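Wednesday, May 30, 2018

Sim collection, household scenes, second batch.

Went through the new batch with Zlata before lunch. She wants 1,000 accepted episodes by the end of the sprint. We have 464 on disk and I'd sign off 133 of them today. The rest I either haven't watched or have watched and don't trust.

Main worry is the same as last time. Olumide's randomiser shuffles what goes on the surfaces and hardly touches the surfaces themselves. If the learner does well on the held-out set I'll assume it has memorised the furniture until somebody shows me otherwise. Borine went the same way in December: lovely curve, then we moved one table and it fell over.

Second worry is clutter, or the lack of it. Dining table and bedroom, same run: 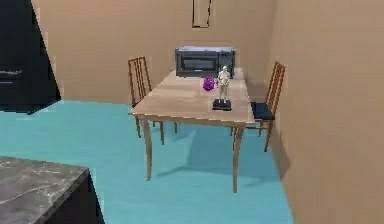
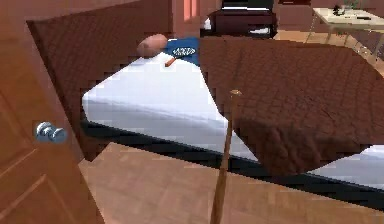
Dining table first, three items on top, microwave at the far end. Bedroom second, with the racket on the bed and the door at the left.

The table is too easy. Half of it is clear, and a policy could get by on "go towards the things". The purple object is the only one I'd call a fair test, with the figurine so close to it. I couldn't say what it's meant to be and the label file just says toy_03, so no language instruction is going to pick it out in any useful way. Asked Olumide for proper names on everything before we collect more.

The bedroom is better. Racket lying over the blue thing, its handle out on the white mattress, brown blanket rumpled, plenty going on at the back of the room. But look at how coarse it renders. Anything past the bed is down to blocks, and the upright wooden rod nearly vanishes against the blanket towards the top. Sumaiya says the noise will help it generalise. Maybe. I'd like to see that measured once before we say it again in a report.

Also unhappy with the success check. It looks at the final object pose and nothing else, so shoving a thing into place counts the same as picking it up. I replayed 10 of the passes by hand and stopped when I got annoyed. Oluwaseun has a contact-based check from the Kornix work that might drop in without much fuss.

To do:
- rerun the table scene with the clear side filled (Olumide)
- names for all props, no more toy_03
- same bedroom at double render size, compare training with and without (Sumaiya, me)
- contact check, ask Oluwaseun for the branch
- tell Zlata the number is 133, not 464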